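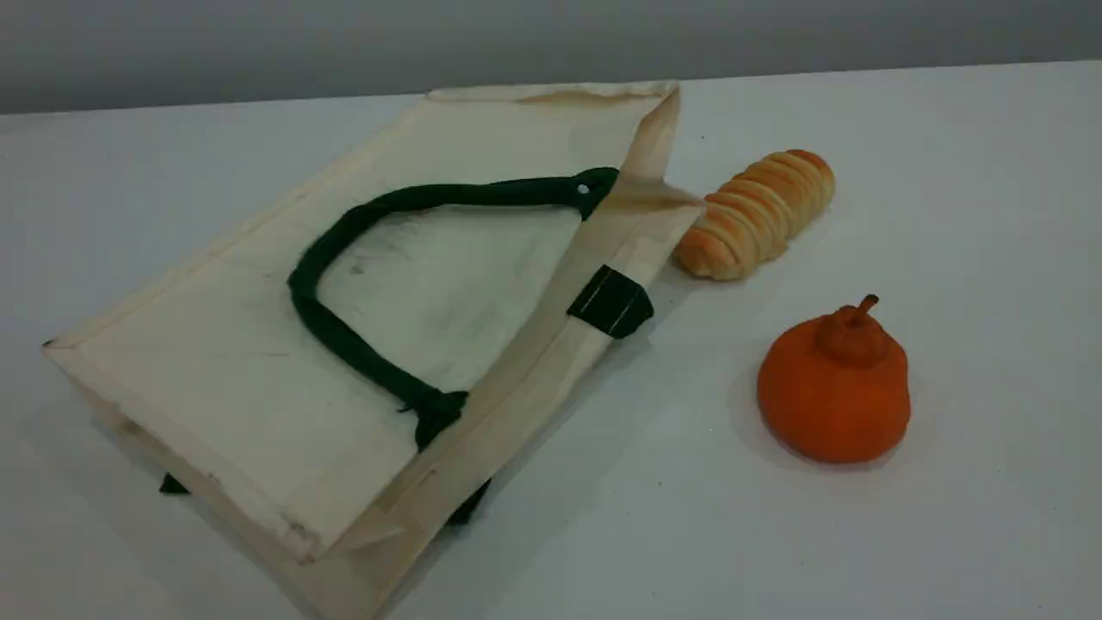 Capítulo 7. La bolsa que nos íbamos a llevar para siempre

En casi todas las casas donde he preguntado hay una bolsa llena de bolsas. Cuelga detrás de una puerta, ocupa el hueco entre la nevera y la pared o vive en el maletero, y sus dueños la mencionan con cierto orgullo, como quien guarda leña para el invierno. Dentro hay algodón, lona, yute, tejidos sintéticos que imitan al yute y alguna prenda promocional de una feria a la que fue otro miembro de la familia. Del conjunto se usan dos o tres.

Este capítulo trata de ese objeto y de las promesas que se le han cosido encima. En los anteriores vimos envases que se tiran por diseño; ahora toca uno que se fabrica para durar y que, con demasiada frecuencia, acaba haciendo lo mismo con más gramos de material. El estudiante que espere un elogio de la lona lo encontrará en otros manuales. Tampoco defenderemos el plástico. Vamos a mirar cómo está hecha una bolsa, qué partes trabajan y cuáles adornan, y qué tendría que ocurrir para que su fabricación valiera la pena.

7.1 Una definición incómoda

Llamamos reutilizable a lo que puede usarse más de una vez. La definición es tan generosa que cabe en ella un vaso de cartón bien tratado. Lo que interesa en un curso de diseño es otra cosa: cuántas veces se usa de hecho, en qué condiciones y a quién sustituye en cada viaje. Una bolsa de lona guardada en un cajón es tan reutilizable como otra que va al mercado cada semana, y la etiqueta de ambas dice lo mismo.

De ahí que desconfiemos del número suelto. Los catálogos lo adoran. El del modelo Raneck, con el que trabajaremos en las prácticas, aseguraba 1.000 usos sin aclarar con qué peso, con qué lavados ni qué se consideraba el final de su vida. ¿Que se rompa un asa? ¿Que la mancha dé vergüenza? En el aula nos hemos encontrado con estudiantes que daban una bolsa por muerta a causa de un cerco de aceite, con todas las costuras intactas. El catálogo no contemplaba el aceite.

7.2 Leer una bolsa vacía

Conviene empezar por una bolsa sin nada dentro y tumbada en la mesa, como la que abre el capítulo. Llena, cualquier bolsa parece competente. Vacía enseña los pliegues, las marcas grises que se quedan en el tejido claro y el sitio donde la boca cede.

La lona cruda tiene fama de honrada, supongo que por el color. Se asocia con lo natural, con lo poco tratado, y el fabricante lo sabe. Para el uso diario tiene una virtud discutible – que todo se le nota – y la virtud se convierte en defecto en cuanto la bolsa roza el suelo de un autobús. Keabetswe Steyn, que lleva la asignatura de materiales, sostiene lo contrario: a su juicio, una superficie que delata la suciedad obliga a cuidarla. Hemos discutido el asunto en dos ediciones de este libro y no me ha convencido.

Fíjese ahora el lector en el asa. Una cuerda verde oscura y gruesa entra en la lona junto a un ojal metálico pequeño. La cuerda gruesa reparte mejor la carga en la mano que un cordón fino, eso es cierto, pero el peso acaba llegando a la tela por muy poca superficie. Una cinta plana cosida en un tramo largo reparte el esfuerzo entre muchas puntadas; el ojal lo concentra en un anillo. Si el tejido no está reforzado alrededor, cabe sospechar que empezará a ceder por ahí. Cabe sospechar, insisto: una fotografía no enseña el refuerzo interior, y el ejercicio 3 pide abrir una bolsa y comprobarlo.

La tira de tela del mismo verde, cosida en el lateral cerca de la boca, plantea una pregunta distinta. ¿Qué hace? En un examen rápido no se le ve carga que soportar. Puede ser un remate o un simple eco del color de las asas. No tengo nada contra los adornos, siempre que en la memoria del proyecto figuren como tales. Lo que sobra es el párrafo que les inventa una misión.

7.3 El caso Ostisari

La tienda de menaje Ostisari dejó de cobrar las bolsas desechables y empezó a regalar una de lona por cada compra grande. En el primer recuento, hecho en febrero, había entregado 1.888. La dirección lo presentó como un éxito y lo era, si el objetivo consistía en entregar bolsas.

Nattawut Sombatkul, entonces alumno de último curso, se sentó junto a la caja durante 20 tardes y apuntó otra cosa: cuántos clientes volvían con la bolsa puesta. En toda la observación registró 19. Varios de los demás aceptaron una nueva, y uno pidió dos.

El trabajo tiene límites evidentes. Quizá las bolsas iban a otras tiendas, o a la playa, o a clase; desde la caja eso no se ve. Sombatkul lo reconoce en sus notas con más franqueza que la empresa en su folleto. Aun así, los datos bastan para retirar una frase que se repite mucho: que dar una bolsa equivale a evitar otra.

Antes de pasar al apartado 7.4, busque las bolsas que tiene en casa y vacíelas. Anote el material, el tipo de asa, cómo se une al cuerpo y la última vez que recuerda haberla usado. Si no lo recuerda, escriba eso.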